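Chapter 6
Buying the Thing: Budgets, Quotes and the Bits You Forgot

By now you've chosen a task, measured your parts and (I hope) thrown away at least one drawing. This chapter is about money. I love this part! I know that makes me odd, and Mitali Paul, who taught the course with me at Windum for years, used to hand me all the spreadsheet weeks and go off to do the motion planning. But a good budget is a lovely thing to work on, and it's where most small automation projects are won or lost long before anything moves.

We'll start with grippers, and with hand-held ones in particular, as they're what most readers of this book will buy first. You hold the tool, you do the job with your own arm, and the recording is used later to teach a robot arm to do the same. For planning purposes the nice thing is that you can put off buying the arm. You still need to know which arm you're putting off, mind you, and I'll keep nagging you about that, because the fingers you buy now ought to be the fingers it wears later.

Let me give you the budget I got wrong. My first quote from Georgiev was for 2000 pounds, and it covered one gripper, a spare set of finger pads and delivery. I had 2296 to spend. So I had 296 left over and I felt extremely pleased with myself, and I wrote "contingency" next to it in green ink. Then Shanthi Sheikh asked me what I was going to pick up, and what I was going to pick it up from. I hadn't priced a clamp. I hadn't priced the markers, the storage, a second power strip, a box of ordinary household objects to practise on, or anyone's time to put those objects back where they started after every go. The clamps and stands alone came to 290. That left me six pounds of contingency, and I spent it on clothes hangers.

So, the first working rule of the chapter: write the list from the task outwards. Begin with the object and then whatever holds the object, then the surface it stands on, then the tool, then the cabling, then the people. The tool comes fourth. It will still be the biggest number on the page, and that's fine, but if you begin there you'll spend the whole budget on it and the rest turns up in dribs and drabs on somebody's expenses.

Some words you'll need before section 6.1.

Capital cost is what you pay once. Running cost is what you go on paying. Finger pads are a running cost, whatever the supplier's brochure says, and rubbery ones with a ribbed face should go in your budget by the set. Lead time is how long you wait between ordering and opening the box. Vutomik quoted me a lead time of "February" one year and I was too polite to ask which end of it. Ask which end.

A like-for-like quote is one where two suppliers have priced the same list. You will hardly ever be sent one. You have to make it yourself, by sending both suppliers your own list and refusing to look at their bundles until they've filled it in. Adesuwa Garba's worked quotation in section 6.3 does this beautifully, and I'd suggest copying her column headings wholesale (she says she doesn't mind).

One more, as it trips everybody up: commissioning. It means the time spent getting bought equipment to do the job in your own room, with your own lighting and your own awkward corners. Give it a line. If your boss asks you to cut that line, cut the spare tool first, then come back and argue about it some more.

Before you read on, pick one small job you know well and write its list out by hand, from the object outwards. Leave the prices blank. We'll fill them in together at the end of 6.2, and you may want a bigger sheet of paper than you think.

The note below is from my own planning book, and section 6.1 picks up straight after it. 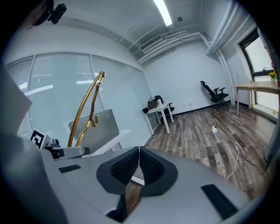 Florkthorpe, 2019-12-20

Hanger goes in the clamp, hook up. Price the clamp with its arm piece as one item and put the marker on the same line. Ask Misaki Koyama whether the pads are sold in pairs or singly. Cable runs: measure along the floor, and add slack. Second quote still to come from Vutomik.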